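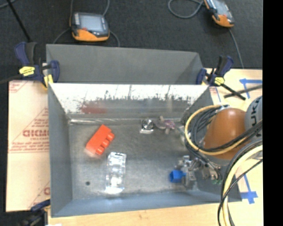 혼합품 피킹 셀 도입 시 작업 분장과 운영 절차

적용 범위

본 문서는 수작업 분류대에서 하던 혼합품 피킹을 로봇 셀로 옮기는 현장의 작업 책임자와 공정 담당자를 대상으로 한다. 모양과 재질이 제각각인 소형 물품이 한 빈에 섞여 들어오고, 이를 하나씩 집어 다른 빈으로 옮기는 공정을 전제로 한다. 로봇 기종 선정과 안전 펜스 설계는 다루지 않는다. 셀은 이미 설치되어 있고 시운전이 끝났다고 본다.

절차는 Annan 물류동의 반품 분류 라인에서 적용한 내용을 바탕으로 정리했다. 화면 이름과 메뉴는 셀 제어 소프트웨어 Selevel을 따른다. 다른 제어 소프트웨어를 쓰는 곳에서는 메뉴 이름만 바꾸어 읽으면 된다. 마지막 개정은 2월 14일이며, 예외품 처리와 근무 교대 항목이 바뀌었다.

시작하기 전에 준비할 것

수작업 공정의 최근 작업 기록. 건수만 남아 있는 기록으로는 부족하다. 어떤 물품이 들어왔고 어디로 보냈는지까지 나와야 한다.
현재 분류대 작업자 명단과 교대표.
셀 배치도. 빈 위치, 클램프 위치, 케이블 경로가 표시된 것.
위험성 평가서. 셀 설치 이후 갱신된 판이어야 한다.
Selevel 관리자 계정 하나, 작업자 계정은 인원수대로. 공용 계정은 만들지 않는다.

1. 현재 작업을 동작 단위로 나눈다

"분류"라고 적힌 한 줄짜리 작업 표준서로는 무엇이 로봇으로 넘어가고 무엇이 사람에게 남는지 판단할 수 없다. 분류대 옆에서 작업을 지켜보며 동작을 적는다. Annan에서 쓴 구분은 다음과 같다.

빈 받기, 겹친 물품 풀기, 집기, 뒤집어 확인하기, 파손 여부 판정, 목적지 결정, 놓기, 빈 교체, 기록.

현장에서는 여러 동작이 동시에 일어난다. 숙련자는 물품을 집으면서 무게로 내용물 누락을 알아차리고, 옮기는 동안 포장의 터진 부분을 손끝으로 확인한다. 작업자에게 물어도 따로 하는 일로 대답하지 않는 경우가 많다. "이상하다고 느낀 물품은 어떤 것이었나"라고 물으면 답이 나온다. 이때 나온 내용은 모두 기록한다. 로봇이 집는 동작만 가져가면 이 판정은 공정에서 빠진다. 별도의 자리를 만들어 주어야 한다.

관찰은 작업자별 속도를 재는 자리가 아니라는 점을 먼저 알린다. 개인 이름은 관찰표에 쓰지 않는다. 관찰표 사본은 분류대에 게시하고, 빠진 동작이 있으면 작업자가 직접 써 넣게 한다.

2. 동작을 배분한다

나눈 동작마다 담당을 정한다. 담당 칸에는 셀, 작업자, 공동 중 하나를 적는다. "공동"은 되도록 쓰지 말고, 써야 한다면 누가 먼저 시작하고 어떤 신호로 넘기는지를 옆 칸에 적는다.

Annan의 배분표는 다음과 같다.

빈 받기: 작업자
겹친 물품 풀기: 셀이 먼저 시도, 실패 신호 후 작업자
집기: 셀
뒤집어 확인하기: 작업자(예외품에 한함)
파손 여부 판정: 작업자
목적지 결정: Selevel 규칙, 규칙에 없는 물품은 작업자
놓기: 셀
빈 교체: 작업자
기록: Selevel 자동 기록, 판정 사유는 작업자 입력

배분표에서 작업자 항목이 생각보다 많이 남는다. 인원 계획을 배분표보다 먼저 세우면 이 부분이 어긋난다. Annan에서도 초기 계획서에는 셀 담당 인원이 빈 교체만 하는 것으로 되어 있었고, 시운전 첫 주에 판정 대기품이 쌓여 계획을 다시 작성했다.

3. 물품군을 정한다

셀에 모든 물품을 한꺼번에 넣지 않는다. 작업 기록에서 물품을 뽑아 아래 기준으로 나눈다.

가군: 표면이 불투명하고 형태가 단단한 것. 블록류, 상자류.
나군: 투명하거나 반사가 심한 것. 성형 플라스틱 포장, 금속 광택 면이 있는 부품.
다군: 형태가 일정하지 않은 것. 가지나 돌기가 여러 방향으로 난 것, 얇은 비닐.
라군: 셀에 넣지 않는 것. 액체가 든 용기, 날이 드러난 공구, 배터리가 부풀어 오른 제품, 개인정보가 보이는 물품.

Annan에서는 물품 800종을 검토해 가군부터 투입했다. 나군은 조명을 조정한 뒤에 넣었다. 금속 빈을 쓰는 셀에서는 빈 벽면에 생기는 반사가 나군 인식에 영향을 주므로, 물품만 따로 놓고 시험한 결과를 그대로 믿지 말고 실제 운영할 빈에 넣어 다시 시험한다. 긁힌 바닥면과 새 바닥면도 결과가 다르다. 새 빈과 사용하던 빈을 섞어 쓰는 현장이라면 양쪽에서 모두 시험해야 한다.

라군 목록은 인쇄해서 빈 받기 자리에 붙인다. 화면에만 띄워 두면 장갑을 낀 작업자가 확인하지 않는다. 목록을 고칠 권한은 공정 담당자에게 있지만, 추가 요청은 누구나 할 수 있고 요청이 들어온 물품은 검토가 끝날 때까지 라군으로 취급한다.

4. 작업대를 고정하고 표시한다

빈이 밀리면 로봇이 아는 위치와 실제 위치가 달라진다. 가동 전 점검 항목은 다음과 같다.

4.1 빈을 작업대에 놓고 기준 위치에 맞춘다.
4.2 클램프를 조인다. 빈 두 개가 맞닿는 배치라면 맞닿는 모서리를 먼저 고정하고 바깥쪽을 나중에 고정한다.
4.3 손으로 빈 벽을 밀어 움직임이 없는지 본다. 공구는 쓰지 않는다.
4.4 테이프 표시가 들뜨거나 찢어졌으면 떼어 내고 새로 붙인다. 덧붙이지 않는다. 선이 두꺼워지면 어느 쪽이 기준인지 알 수 없게 된다.
4.5 팔이 움직이는 범위 안의 케이블과 호스를 눈으로 따라간다. 빈 모서리에 눌리거나 클램프 손잡이에 걸린 곳이 없어야 한다.
4.6 Selevel에서 [셀 상태] - [빈 위치 확인]을 실행한다. 허용 오차를 벗어나면 4.1로 돌아간다.

케이블 점검은 팔을 시작 자세에 둔 상태와 빈 안으로 가장 깊이 들어간 상태에서 각각 한다. 시작 자세에서 여유가 있어 보이는 케이블도 팔이 내려가면 당겨질 수 있다. 팔을 움직여 점검할 때는 저속 수동 모드로 하고, 펜던트를 든 사람이 점검자를 겸하지 않는다. 한 사람이 팔을 움직이고 다른 사람이 본다.

클램프는 분실이 잦다. 다른 공정에서 가져가는 경우가 대부분이다. 셀 전용 표시를 하고, 교대 시 점검표에 개수를 적는 칸을 둔다.

5. 작업자 교육

교육은 세 단계로 한다. 기존 분류대 작업자를 먼저 교육하고, 외부에서 셀 전담 인력을 들이는 일은 그 뒤에 검토한다. 물품을 아는 사람에게 셀 조작을 가르치는 기간이 셀을 아는 사람에게 물품을 가르치는 기간보다 짧았다.

1단계. 정지와 재개

비상정지 위치, 누른 뒤의 상태, 해제 순서를 익힌다. 화면 조작보다 먼저 한다. 교육 대상자는 셀이 움직이는 동안 직접 비상정지를 눌러 본다. 눌러 본 적이 없는 작업자는 실제 상황에서 주저한다. 교육 중에 누른 정지는 가동 기록에서 교육 항목으로 분류하고 정지 시간 통계에 넣지 않는다.

재개 권한은 정지를 누른 사람에게 있다. 다른 사람이 재개해야 할 때는 누른 사람에게 말로 확인한다. 관리자도 같다.

2단계. 예외품 처리

셀이 집지 못한 물품, 집었다가 떨어뜨린 물품, 목적지 규칙이 없는 물품을 처리한다. 6항의 절차를 그대로 실습한다. 실습용 빈에는 라군 물품을 하나 이상 섞어 둔다.

3단계. 규칙 수정

Selevel의 목적지 규칙을 읽고 수정 요청을 작성한다. 이 단계까지 마친 작업자에게는 규칙 초안을 작성할 권한을 준다. 적용은 공정 담당자가 승인한 뒤에 된다. 3단계는 희망자만 받는다. 단, 희망하지 않았다는 이유로 근무 배치에서 불이익을 주지 않는다는 점을 교육 안내문에 명시한다.

교육 시간은 근무 시간에 포함한다. 생산 목표가 있는 현장이라면 교육 기간의 목표를 낮추어 공지한 다음 시작한다. 목표를 그대로 두고 교육을 넣으면 1단계만 하고 끝난다.

6. 예외품 처리 절차

6.1 Selevel 화면에 예외 표시가 뜨고 셀이 대기 자세로 이동한다.
6.2 작업자는 표시등이 대기 색으로 바뀐 것을 확인한다. 팔이 멈춘 것만 보고 손을 넣지 않는다. 다음 동작을 계산하는 동안에도 팔은 멈추어 있다.
6.3 [작업자 진입]을 누른다. 화면에 진입 승인이 뜰 때까지 기다린다.
6.4 물품을 꺼낸다. 빈 안의 다른 물품은 건드리지 않는다. 겹쳐서 꺼낼 수 없으면 겹친 물품을 함께 꺼낸다.
6.5 물품을 판정 트레이에 놓고 파손, 누락, 오염을 확인한다.
6.6 목적지를 정해 화면에 입력한다. 사유는 목록에서 고르고, 목록에 맞는 것이 없으면 직접 쓴다.
6.7 진입 구역에서 물러난 뒤 [진입 종료]를 누른다.

같은 물품이 2회 연속 예외로 나오면 그 물품은 당일 셀에 다시 넣지 않는다. 수작업으로 처리하고 예외 기록에 표시한다. 작업자가 물품의 방향을 바꾸어 다시 넣으면 셀이 집는 경우가 있는데, 이 방법은 쓰지 않는다. 작업자의 손이 빈 안에 들어가는 횟수가 늘고, 실패 기록이 남지 않아 그리퍼나 인식 설정을 고칠 근거가 사라진다.

사유 목록은 처음에 짧게 시작한다. Annan에서는 초기 목록이 27개 항목이었는데 작업자 대부분이 맨 위의 "기타"를 골랐다. 줄인 뒤 "기타" 비율이 내려갔고, 직접 쓴 사유 가운데 반복되는 것을 골라 다시 목록에 넣었다.

7. 근무 배치와 교대

수작업 분류대에서는 한 사람이 빈 하나를 끝까지 맡는다. 셀을 도입하면 일이 끊어진다. 예외가 없을 때는 대기하고, 예외가 몰리면 쉴 틈이 없다. 이 불규칙함이 작업자가 가장 많이 제기한 문제였다. 손목과 어깨 부담이 줄었다는 응답이 있었지만, 화면을 계속 보아야 해서 더 피로하다는 응답도 함께 나왔다.

배치 원칙은 다음과 같다.

한 사람이 근무 시간 내내 셀만 맡지 않는다. 빈 받기, 예외품 판정, 수작업 분류를 돌아가며 맡는다.
순환 시점은 시각으로 정한다. 예외 건수로 정하면 바쁜 시간대에 걸린 사람이 계속 남게 된다.
수작업 분류대를 최소 한 자리 유지한다. 셀이 멈출 때의 대체 수단이며, 다군과 라군 물품을 처리하는 자리이기도 하다.
화면 감시만 하는 자리를 만들지 않는다. 예외 알림은 소리와 표시등으로 받는다.

교대 인계는 셀 앞에서 한다. 인계자는 현재 빈의 상태, 미처리 판정품, 당일 수작업으로 돌린 물품, 클램프 개수를 말하고 인수자가 점검표에 적는다. 인계자가 적고 인수자가 서명하는 방식은 개정 전에 쓰던 것으로, 내용을 읽지 않고 서명하는 일이 잦아 바꾸었다.

8. 지표를 다시 정한다

수작업 기준의 개인별 처리 건수는 셀 도입과 동시에 폐기한다. 셀 담당 시간에 처리된 건수는 작업자의 성과로 볼 수 없고, 수작업 자리에 남은 물품은 이전보다 어려운 것들이다. 옛 지표를 그대로 두면 수작업 자리의 수치가 급격히 떨어진 것으로 나온다.

Annan에서 쓰는 지표는 다음과 같다.

라인 전체 처리 건수. 셀과 수작업을 합산한다.
예외율. 물품군별로 낸다.
판정 대기 시간. 판정 트레이에 놓인 때부터 목적지 입력까지.
오분류 건수. 출고 검사에서 발견된 것.
작업자 진입 횟수. 늘어나면 설비 쪽 원인을 찾는다.

예외율을 작업자 평가에 쓰지 않는다. Selevel의 기록에는 작업자 계정이 함께 저장되므로, 누가 어떤 목적으로 조회할 수 있는지 미리 정해 공지한다. Annan에서는 개인 계정 단위 조회를 사고 조사와 본인 요청의 두 경우로 제한했고, 조회 이력을 작업자가 볼 수 있게 했다.

9. 병행 운영과 전환

셀 단독으로 전환하기 전에 병행 기간을 둔다. 병행 기간에는 같은 종류의 빈을 셀과 수작업에 나누어 넣고 오분류 건수를 비교한다. 비교에는 빈 약 300개가 필요했다. 그보다 적으면 드문 물품이 거의 나오지 않아 차이를 판단할 수 없었다.

전환 조건은 병행을 시작하기 전에 문서로 정한다. 중간에 조건을 낮추지 않는다. 조건에는 설비 항목과 사람 항목을 모두 넣는다.

설비 항목: 가군 예외율, 나군 예외율, 계획되지 않은 정지 시간.
사람 항목: 모든 교대조에 2단계 교육 이수자가 있을 것, 미해결 안전 제안이 없을 것, 변경된 작업 표준서에 대해 작업자 의견 수렴이 끝났을 것.

직무가 바뀌는 사람에게는 병행 시작 전에 개별로 알린다. 알릴 내용은 바뀌는 업무, 바뀌지 않는 조건(임금 등급, 근무 시간대), 교육 일정, 이의 제기 방법이다. 정해지지 않은 것은 정해지지 않았다고 쓰고 언제 정해지는지를 적는다. 전체 공지만 하고 개별 안내를 생략한 교대조에서는 교육 참석률이 낮았다.

Annan의 경우 병행은 3월에 끝날 예정이다. 전환 후에도 물품군 조정은 계속되므로 배분표와 라군 목록에는 판 번호를 붙여 관리한다.

10. 자주 생기는 문제

셀이 빈 모서리의 물품을 남긴다
그리퍼가 벽에 닿지 않도록 설정한 여유 거리 때문이다. 여유 거리를 줄이기 전에 빈 위치 오차를 확인한다. 빈 교체 직후에만 발생한다면 4항 점검이 빠졌을 가능성이 크다.

투명 포장을 두 번에 한 번꼴로 놓친다
오전과 오후의 결과를 비교한다. 차이가 있으면 외부 빛의 영향이다. 차광부터 하고, 인식 설정은 그 후에 건드린다. 둘을 같은 날 바꾸지 않는다.

작업자가 예외 표시를 기다리지 않고 먼저 물품을 꺼낸다
셀이 실패할 물품을 작업자가 미리 알아보는 경우다. 금지만 해서는 줄지 않는다. 해당 물품을 적게 하고 투입 전에 걸러 내도록 빈 받기 단계로 옮긴다. 진입 절차를 지키지 않은 건은 별도로 안전 기록에 남긴다.

판정 트레이가 가득 찬다
예외율이 그대로인데 트레이가 찬다면 판정 인원이 부족하거나 규칙 승인이 늦는 것이다. 규칙 초안의 대기 건수를 확인한다. 공정 담당자가 부재 중일 때의 대리 승인자를 정해 두지 않은 경우가 많다.

야간조에서만 정지가 길다
재개 절차를 아는 사람이 주간에 몰려 있는지 본다. 설비 담당이 야간에 없다면 작업자가 처리할 수 있는 정지와 호출해야 하는 정지를 코드별로 나누어 셀 옆에 붙인다.

Wultow 그리퍼를 쓰는 셀에서 손가락 교체 후 집는 위치가 어긋난다
교체한 손가락의 길이 값이 Selevel에 갱신되지 않은 것이다. [공구] - [손가락 설정]에서 부품 번호를 다시 선택하고 빈 위치 확인을 한 번 더 실행한다. 교체 이력은 설비 대장과 Selevel 양쪽에 남긴다.

관련 문서

Nilik 공정 표준: 셀 진입 및 잠금 절차
Nilik 공정 표준: 라군 물품 수작업 처리
Selevel 작업자 안내서: 예외 기록 입력
관찰표 양식, 배분표 양식, 교대 점검표 양식은 공정 담당자에게 요청한다.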